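Jomden – fiche du jeu de données « vêtements à plier »

Version du mois de mars. Maintenance : Nayeli Agudelo. Relecture des annotations : Valdemar Bach.

Résumé

Jomden rassemble des séquences de manipulation de vêtements sur table, réparties entre l'étalement, la mise à plat et le pliage. Le jeu compte 1 479 séquences, dont 358 ont été réservées à l'évaluation. Les étiquettes portent sur l'état du textile : type de pièce, orientation, plis, zones recouvertes, position des ouvertures. Le choix des vêtements a été fait à Cleluvville, avec des pièces ordinaires, non repassées avant la prise.

Types de pièces

short : ceinture élastique, deux jambes, poches éventuelles
haut : encolure, manches, ourlet
pièce_indéterminée : textile dont la forme ne permet pas de trancher

Un short est dit « orienté » quand la ceinture et les deux ouvertures de jambe sont identifiables sans ambiguïté. L'orientation est notée même si une jambe reste repliée ; le repli est alors codé à part, dans le champ repli_local. Les fermetures à glissière des poches servent de repères secondaires, utiles surtout sur les tissus unis.

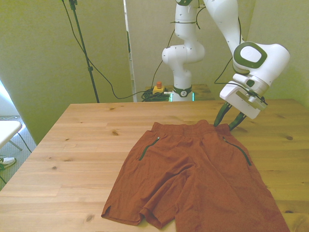

Le champ repli_local prend une valeur par jambe ou par manche. Il ne faut pas y reporter les fronces d'une ceinture élastique, qui relèvent de la coupe du vêtement. Les petites fentes latérales d'ourlet sont annotées comme points de contour – deux points par fente, un de chaque côté de l'ouverture. Les annotations antérieures à la version 6 n'en plaçaient qu'un et n'ont pas toutes été reprises.

États du textile

étalé : contour visible sur la majeure partie de la pièce
partiel : au moins une zone repliée sur une autre
amas : contour interne illisible, pièce non orientable

Le passage d'amas à partiel est le plus difficile à dater. La règle retenue est la première image où un bord fonctionnel (ceinture, encolure, ourlet) peut être suivi sur toute sa longueur visible. Un coin soulevé ne suffit pas. Si le tissu est tenu en hauteur, l'état est celui de la partie restée sur la table, et le champ tenu passe à 1.
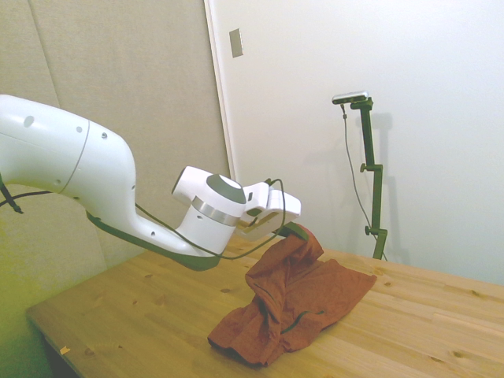 FORMAT DES ANNOTATIONS

Un fichier JSON par séquence, encodé en UTF-8. Champs obligatoires : id_seq, type_piece, etat, tenu, repli_local, contour. Le contour est une liste ordonnée de points, parcourue dans le sens horaire depuis le coin gauche de la ceinture ou de l'encolure. Les points masqués gardent leur place dans la liste avec la valeur null.

Pour les hauts, l'encolure l'emporte sur les manches comme repère d'orientation. Les garnitures contrastées – glissière, liseré, patte – sont saisies dans le champ garniture sans distinction de fonction, les annotateurs n'étant pas parvenus à un accord stable sur ce point.
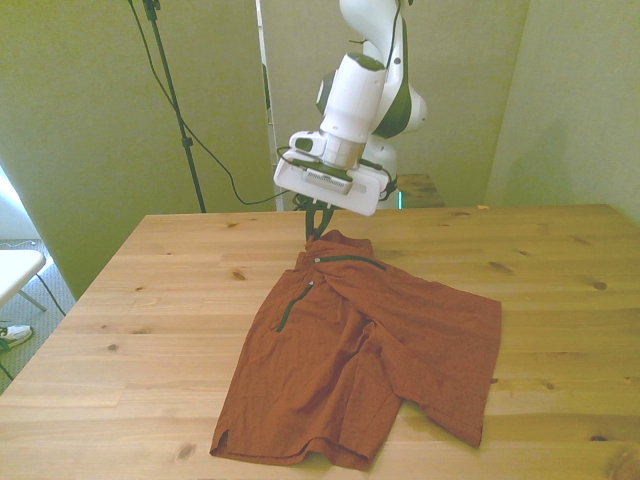 Lizeth Nina a signalé que le sens horaire devient ambigu dès qu'un haut est replié sur lui-même, et demandé que le contour suive dans ce cas l'envers visible. La proposition est à l'étude et n'est pas appliquée dans cette version.

Limites connues

Les tissus légers et unis sont surreprésentés. Peu de mailles épaisses, aucun vêtement doublé. Les scores obtenus sur amas ne sont pas comparables à ceux du jeu Betancur, dont la définition du contour diffère.

Licence et contact

Usage de recherche uniquement. Redistribution soumise à l'accord de Rerkero. Corrections à adresser à Nayeli Agudelo, avec l'id_seq et le champ concerné.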